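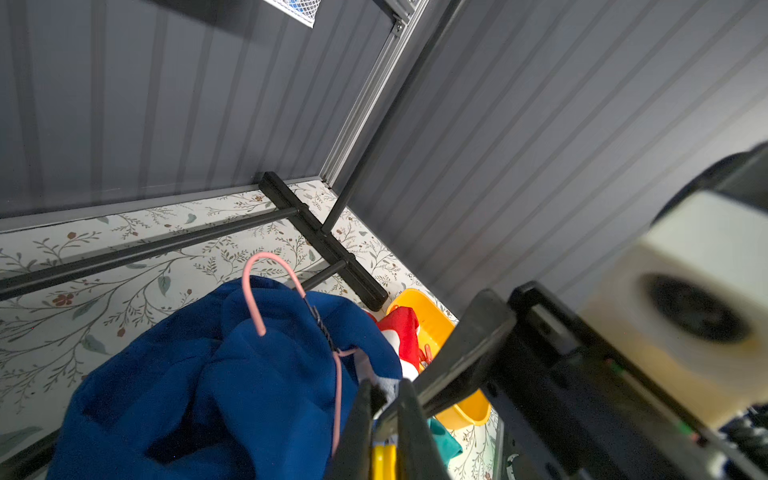
4.2 Changes in the work of the sorting staff

Before the gripper cells were installed, hanging was treated at the Flandovthorpe site as a job for new starters. Every child's garment that came through the Iltia returns line was put on a hanger by hand, and the person doing it also decided whether it was fit to go back out. The cells took over the first of these tasks and left the second where it was. In Figure 3 the gripper is over a blue fleece garment with a pink wire hanger hooked through the top, next to a yellow tub with a red cloth item in or draped over it. Soft, crumpled pieces of this kind were the ones staff mentioned most often in interviews, and the ones they were most often called over to sort out.

Figure 3. Gripper above a fleece garment on a wire hanger, with clothes rack base and yellow tub.

Staff described the new job as more walking and less standing. One person now looks after 2 cells and goes to whichever one has stopped. On a full shift the line handles more than 400 garments, and the two oldest hands told us they missed having their own table. Others were glad to be rid of the hangers, which had been hard on the thumbs. A shift lead put it this way: "I used to know by Friday who was tired. Now I have to ask."

Checking for wear and stains has become a separate step, done in blocks of 40 garments after hanging. Inspectors liked the quiet but said they caught fewer faults by touch - a thin elbow or a stiff zipper used to show up while the garment was being handled anyway. The McAlister site, which kept checking and hanging together, did not report this. Pay grades were not changed at either site during the study. Training was shortened at Flandovthorpe in May, and we return to the effects of that in the comparison with Kendow in Section 5.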